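March 7, 2020

Third full session on the arm since January. Two hours booked, two used, plus the time it took to get the room unlocked.

Started with the wrist. The Hurwood controller had been dropping the last joint out of its holding state whenever the hand was opened at the same time as the wrist turned. I had blamed the wiring. Today I swapped the order of the two commands and put a gap of 30 milliseconds between them, and the fault did not come back in eleven runs of the test routine. Left the gap in. It is a patch and I have marked it as one in the code, with a note to look at the supply voltage under load when we can borrow a meter that logs.

The hand itself is still slow to close. Full open to full closed is 700 milliseconds on the bench and longer on the arm. The rules for the Ovari round give us 90 seconds for the whole task, so the closing time matters less than I made out at the last meeting. Most of our time goes on the approach. I worked through the log from the previous session and the approach took more than half of every run, with the arm stopping at each waypoint to settle. Smoothing those stops out is worth more than anything we could do to the fingers. Said so to the others. The mechanical side were not pleased, having just re-cut the tendon guides.

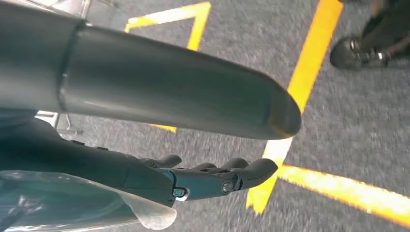
My own part is the floor calibration. The method is the one from the Govindasamy handout: choose a set of fixed points, drive the hand to each by jog, record the joint angles, then solve for the offset between the base and the floor. The handout uses printed targets. I would like to do it from the yellow tape instead, taking the points where two strips meet, such as the corner of the chevron or the join where the long diagonal meets the strip going off to the right. The tape is easy to pick out against grey carpet, but its edges blur in the wrist view, and a blurred edge makes a poor reference. I also want the fingers held in the same half-curled pose for every reading, with the longest fingertip as the pointer. It reaches furthest, and using the same tip each time removes one source of error.

Took six readings this way. The solve gave a residual of 2 millimetres on four of the points and rather worse on the other two. Repeated the bad pair and got nearly the same figures, so the error is probably in my tape measure values and not in the jogging. Will re-measure both points from the base plate next time, with someone holding the other end of the tape measure.

The Giltalico simulator now loads our arm model without complaint. The collision shapes are still the default boxes, which are too large round the forearm, and it refuses poses that the real arm reaches easily. Somebody has to draw proper ones. I said I would do the forearm as a plain capsule and leave the hand to whoever has the drawings.

Report section on calibration: first two paragraphs drafted on the bus, one diagram missing. The method reads clearly enough. The results table needs the corrected points before I can fill it in.

For next session: tape measure, masking tape, spare fuse, the long hex key. Ask whether the joint log can be saved at a higher rate.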